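# About Zostau

Zostau makes small wooden storage furniture: bedside cabinets, desk units, hallway drawers and a few larger pieces to order. We started as a repair shop. People brought in dressers with split runners and cabinets with doors that wouldn't close, and after a few years of fixing other companies' drawers we began making our own.

The business was set up by Braulio Zepeda, who still runs the workshop and still answers the phone most mornings. He trained as a kitchen fitter and moved over to freestanding furniture when he got tired of working on his knees inside other people's base units. The name Zostau was painted on the door of the first unit we rented. Nobody could tell us what it had stood for, and we kept it.

## What we make

There are three ranges.

**Plodala** is the bedside and desk range. These are plain box cabinets with one drawer or two, sized to go beside a bed or under a desk. Most of what we sell is Plodala.

**Piras** is for hallways and entryways. The units are taller and narrower, with a shelf for bags and a shallow drawer for keys and mail.

**Plorar** is the made-to-order side. You send us the measurements of the gap and we build to fit it. Lead times are longer, and we ask for a deposit before we cut anything.

Across the three ranges we currently list 179 combinations of size, finish and handle. Not all of them are in stock at once. If the one you want shows as unavailable, call us before you give up on it - we often have the parts and just haven't put them together.
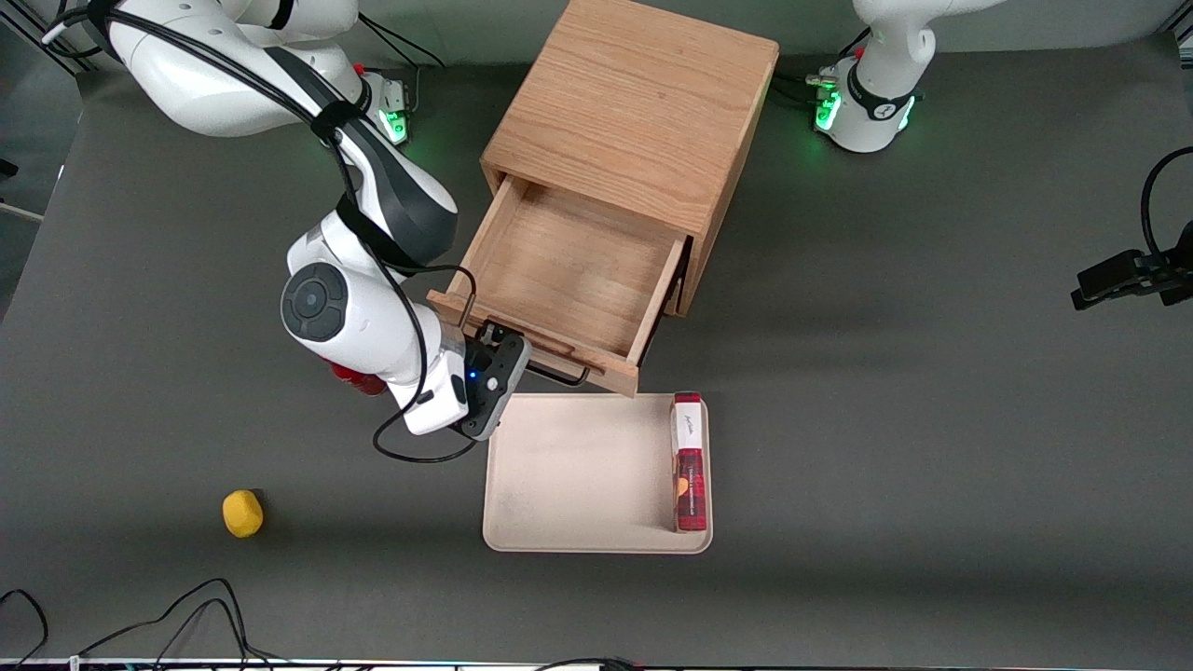

Drawers are the part of the job we spend the most time on. A cabinet body can sit in a room for years without being touched, but the drawer gets pulled every day, often by one corner and often overfilled. We like a simple front with the handle set low, as on the light oak cabinet with the slim black bar running along the bottom of its drawer. A low bar leaves the rest of the front clear, so the grain shows. It does mean reaching down a little farther, and customers who find that awkward can have the same bar moved up to the middle at no extra charge. Tell us when you order, as the holes are drilled before finishing.

Inside, we leave the drawer floor as plain wood. We used to offer felt liners and stopped because they held dust. If you want a liner, a cut piece of shelf paper does the job and can be thrown out when it gets dirty.

## The workshop

We have 2 buildings on the same lot. The front one is the workshop and the back one is for storage and packing. Together they come to roughly 2,000 square feet, which is tight in November when the holiday orders are stacked up by the loading door.

The showroom is one end of the front building. There is usually a cabinet or two from each range on display, along with a board of handles and a rack of finish samples. Please open and close everything. You can visit on weekdays without an appointment. For Saturdays, call ahead.

Parking is on the street side. The lot behind the building is used for deliveries and we can't hold spaces there.

## Delivery and assembly

Plodala and Piras units are shipped assembled, with the drawers taped shut. Remove the tape within a day or two of delivery, as it can mark an oiled finish if it is left on. Plorar pieces are delivered by our own van within 70 miles of the workshop. Beyond that we use a freight company and get a quote for you first.

We don't fix furniture to walls. Every cabinet over waist height comes with a strap and two screws, and we ask that you use them, especially in a house with children.

## Repairs

We still take in repairs, both our own cabinets and other makers'. Sticking drawers, loose joints and missing handles are the usual jobs. Bring the drawer in along with the cabinet if you can. A drawer by itself tells us only half of what we need to know. We don't do upholstery, veneer restoration or anything with a motor in it.

For prices, send a photo and the rough dimensions by email. Braulio looks at repair requests at the end of each week and replies to all of them.

*Page last updated July 2022*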